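July 11, 2022

Slept badly, up before 7. Air conditioner on by 9. Answered the Stolteo emails first so they wouldn't hang over me, then went to the bedroom to do the jewelry. I have put it off since December. Everything went on the bed because the desk under the window is covered in Tratbridge papers.

The black square box is the one I want to keep using. The bracelets can live in there, the pearl one, the red one and the dark ones, and the silver hair comb too if it fits with the lid on. 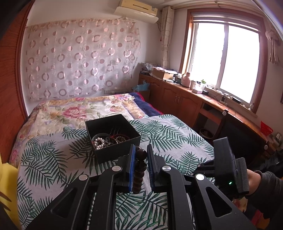 Xiaoqing Cui called in the middle of it to ask if I still wanted the bus ticket to Ugwu. It is 275 now. I said yes. She also wants to borrow something to wear to the dinner at Grisamel and I told her she could have the long pearl necklace for the weekend.

That necklace was the slow part. It had gotten wound up with the brown wooden beads, and the red string was in there as well. I don't like pulling on it. The string inside is old and Mom had it redone once already.

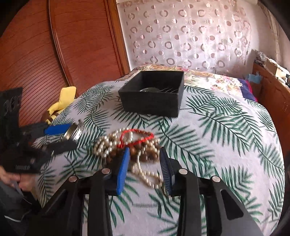
Lunch was leftover rice and an egg. Paid the electric bill, 451, higher than last month. Need to buy a small pouch for the pearls so they stay separate from the rest. The quilt should go to the wash too, but that can wait until I'm back. Called Mom at 4, no answer.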